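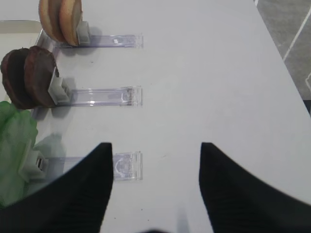

Trimthorpe is putting out its bench rules for gripper work today, Wednesday, February 25, 2026, and I'm so pleased I get to be the one telling you! I'm Nasrin Ghorbani, and I've spent far too much of my life arguing about where things go on a table. Rule one is about holders: every part gets its own clip on a clear rail, all the rails run parallel, and the rails stay apart from each other. On our bench the tan slices stand in the top clip, the dark brown rounds in the middle one and the green leafy piece in the bottom one, with plain white table left over for the fingers to come down.

The guide is called Oson. It has 45 rules on 6 pages, and you can read it over one coffee (I've tested this). We wrote it for small shops and teaching labs that run one arm on one table and don't have a safety department down the hall.

Some of it is very plain stuff. Put labels on the holder and leave the part bare. Jog the arm in at slow speed the first time after anyone has moved a rail, even if they swear they put it back. Keep hands off the table while the arm has power - and yes, that includes reaching in to straighten a slice.

My colleague Tươi Cao ran the trial, which covered 352 picks under the draft rules, and she came back with a page of complaints. Five of them became rules. Her favorite is number 31, which says whoever changes the layout signs the sheet before the next run. Mine is the one on finger wear, and I'll happily talk your ear off about it.

Oson is voluntary and doesn't replace the safety standards you already have to follow, or the manual that came with your arm. Read those first, please!

The guide is free to copy and print. We'll take comments through the end of April, and a second edition will follow once we've read them all. Write to the Trimthorpe bench practice desk and put "Oson" in the subject line so it lands with me or Tươi.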